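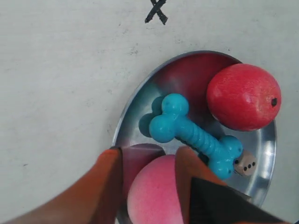 Battery storage: frequently asked questions

Which batteries does the Teren inverter work with?

The Teren works with the Kelmendi wall battery and with any Brutent module made for indoor use. Older Brutent modules need the adaptor lead, sold separately. Lead-acid batteries are not supported.

Can I fit the unit myself?

The mounting bracket can be fitted by the householder. All mains wiring must be done by a qualified electrician, who should also register the system with your network operator. Warranty cover starts when we receive the signed installation form.

How much clearance is needed?

Leave 300 mm above the casing and 125 mm on each side. Do not mount the unit over a radiator or behind a door. A garage wall is suitable if it is brick or block and stays above freezing.
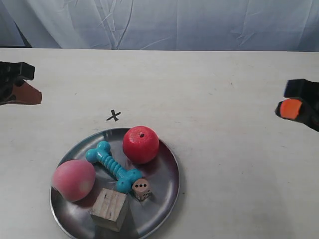 Does the battery work during a power cut?

Only if the backup socket has been wired in. The socket supplies up to 2000 W, enough for a fridge, lighting and a router. It will not run an electric shower, an oven or a car charger. Changeover takes a few seconds, so a desktop computer will restart.

Why does the display show "Hold"?

The battery is outside its charging temperature. Charging resumes when the cells return to the normal range. If "Hold" stays on for more than 30 minutes in a heated room, switch off at the isolator, wait for the display to go blank and switch on again. If the message comes back, note the serial number and contact support.

Can I set it to charge on a night tariff?

Yes. Open Settings, then Timer, and enter the start and end times. The clock does not change itself in March and October.

Where do I send a faulty unit?

Returns go to our Betbridge depot. Ask for a returns number first. Batteries must not be posted; we will arrange collection.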